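Re-dressing the cables on the picking arm

2022-11-29

I said in June that I would write up how the cables on our arm are run, and then I kept finding other things to do. The job came round again this month, so I took notes this time.

The cell is the one we call Rallis, in the back half of the Ivesham workshop. It is a KUKA arm over a bin, and it spends its life picking odd things out of the bin and putting them down somewhere else. The arm itself needs very little from me. Grease, the occasional check of the brake test log, and it carries on. What needs looking after is everything that has been added to the outside of it, and most of that is cable.

When we first set it up I tied the cables down tightly, all the way along. It looked very tidy. Then the wrist turned to the far end of its range and pulled a connector half out of its socket. The fault came and went for 2 days before I found it, as the connector made contact again every time the arm went back to its home position, where I was standing with the meter.

So now there is slack, and the question is where to put it. Too little and you are back to pulling connectors. Too much and a loop hangs below the wrist, catches the rim of the bin on the way in, and you get a collision stop or a torn jacket. I leave the big loop on the side of the wrist that faces away from the joint, and hold the cables at the upper end with a strap that is snug but will still let them slide if something pulls hard. Lower down the bundle gets a wider band round the arm, and below that it is free to swing. 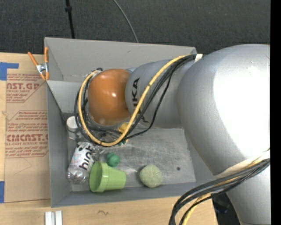 The wrist over the bin, with the yellow cable looped back up under the orange cover.

The order I do it in is as follows. Pendant in manual, speed right down, arm brought to a height where I can reach the wrist without leaning over the bin. Then power off and locked before I touch anything. I undo the straps from the wrist end backwards and let the whole lot hang for a few minutes. Cables that have been held in one shape for months want to stay in it, and if you strap them straight back up you just fix the old twist in place.

Next I run a hand along each one, feeling for flat spots and nicks. The yellow one gets the most attention since it takes the tightest bend. I found a shiny patch on it this time, not through the jacket, so I moved the bend along a little and made a note to look again. If it gets worse I have a spare from Corari on the shelf, already cut to length.

Then the straps go back on, loosely. Power on, and I jog each wrist axis to both ends of its working range, slowly, watching the loop and nothing else. Only after that do I pull the straps up properly. I used to tighten first and jog second, and ended up doing everything twice.

The last part is a run of the real program at reduced speed, 30 picks, with the usual mixture of things in the bin. Bottles and cups are useful for this. They roll up against the walls, and that sends the wrist down close to the side, where the cables are nearest to the rim. A pick from the middle of the floor tells you very little about clearance. This time it stopped once, for a grip that slipped, which had nothing to do with the cables. I let it finish and then brought it back up to 60 per cent, where we normally run it.

I also clamp the bin before any of this. The program assumes it is where it was yesterday — a small knock with a knee is enough to shift it, and then you are chasing a clearance problem that belongs to the table.

I have been asked whether we would be better off with a proper dress pack. Probably, yes. I looked at the Manus one in the summer and it is a nice piece of kit, but we change what is on the wrist so often that I would be forever taking it apart. Straps cost next to nothing and I can redo the lot in a morning.

Next on the list is the base end, where the thicker bundle comes off the arm. It has been fine so far. I would like to get some sort of guide on it before the spring, and I have a bit of split conduit put by that may do the job.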